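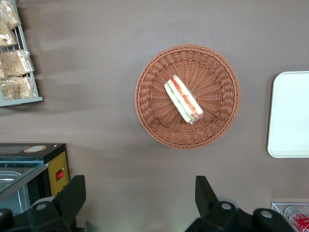
How much should we set aside for spare parts and upkeep when buying a first robot arm for a small food counter?

Set aside a yearly amount on top of the purchase price, and get the seller to put the wear parts in writing before you sign. Fingertips, cables and belts first. Ask what each costs and how long shipping takes.

Monique Courtois
More detail, bit rushed sorry. We're a sandwich and bakery counter, 12 seats, want one arm for moving wrapped stuff from basket to tray. Two quotes so far, Prerer and Pralta. Prerer is cheaper up front but the gripper is extra, Pralta includes it but wants a service plan, 400 a month. Need to decide before August. Anyone been thru this?

gwynne_side_door
We did the same math last year for our Gwynne street shop. Things that weren't in our first budget:
- mounting plate and somebody to bolt it down
- a electrician, half a day
- second set of fingertips, soft ones, wrapped bread squashes easy
- staff hours for training. Took us around 30, quote said a lot less

On the 400 a month, ask what happens if you skip the plan. Ours let us pay per visit instead and we've had two visits total. Also ask who owns the software if you stop paying. Get that one by email, not phone.
And have them run YOUR sandwiches, your wrap, at your counter height. 50 picks in a row minimum. Clear film is shiny and some cameras hate it. If the rep only brings his own foam blocks send him home.

pkt_lunch
lease it. we leased thru Gokeo, 12 months, gave it back, no regrets. dont remember the deposit

Monique Courtois
Thanks both. Asked Pralta about pay per visit, waiting to hear. Didnt know leasing was a thing for one arm, will call Gokeo tmrw. Does the lease cover fingertips or is that on us?

pkt_lunch
on you. they're cheap tho, buy a few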